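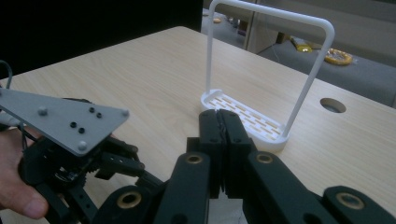 A white plastic hanging caddy on a wood table.

The Right to a Mailbox

By Anqi Xie

Sep 15, 2018

The Cinwood city council voted in August to require a "verified residential address" from anyone who wants to speak at a public meeting, get a library card or apply for the city's renter assistance fund. The ordinance runs 652 words. The word "homeless" does not appear in it, and its sponsors are very proud of that. They brought it up at the podium twice.

I have read the thing more often than is healthy. It says an applicant must show two documents bearing a street address within city limits. A shelter letter doesn't count, because shelters are "transitional." A motel receipt doesn't count either. A utility bill does, provided the applicant is the named account holder, so if you rent a room from your cousin and your cousin pays the electric, congratulations, you have moved out of Cinwood without packing a box.

The sponsors say this is a matter of fairness to taxpayers. I pay taxes here. I paid sales tax on a sandwich an hour ago, and so did the man behind me in line, who sleeps in a Buick on Plokine Avenue and who has now been informed that he is not from here. He has lived in this city longer than two of the council members who voted on the question.

We are told that the rule treats everyone the same. So does a locked door, if you don't ask who was handed a key. Civil rights law in this country spent a good part of a century learning to be suspicious of rules that mention no one and somehow always land on the same people. Poll taxes applied to everybody. So did literacy tests, on paper. I'm not saying a library card is a ballot, but a seat at the microphone comes pretty close, and the council threw that in as if it were parsley.

Then there is the matter of who asked for this. At the July hearing there were three speakers in favor, and one of them thought he was at the zoning meeting. Against it were tenants, a school nurse, a retired bus driver, and a woman who had left her husband in the spring and explained, with more patience than I would have managed, why she did not want her new address sitting in a city database. The council thanked her for her time. The amendment that would have let people in her position use a post office box failed without discussion.

I should mention the fee. People who can't produce the documents may request an "individual residency review," which costs $80 and can take until the next quarter. The renter assistance fund, for comparison, pays out a maximum of $200 in an emergency. So a person facing eviction may spend nearly half of what she's hoping to get in order to prove she lives in the apartment she is about to be thrown out of, and by the time the answer comes she won't. Whoever drafted that section has a gift for comedy.

The reviews themselves will be handled by Cundetell, a contractor whose previous work for the city was the parking app. I have used the parking app. It once told me my car was in a lake.

Council member Cao, who voted no, has proposed accepting a signed statement, the way plenty of places do for school enrollment. You write down where you stay, you sign it, and if you lied there are already penalties for that. The objection from the other side is that people might abuse it. Some might. A few people might sneak in from the county and borrow a mystery novel under false pretenses. I am prepared to live with this.

What I am less prepared to live with is a city that sorts its residents into the ones with paperwork and the ones without, and lets only the first group complain about it. The repeal petition is open to any registered voter, and in this state you can register to vote from a park bench if that's where you sleep. The state settled that one years ago. The clerk's office has copies at the front counter, and you don't need a utility bill to ask for one. I checked.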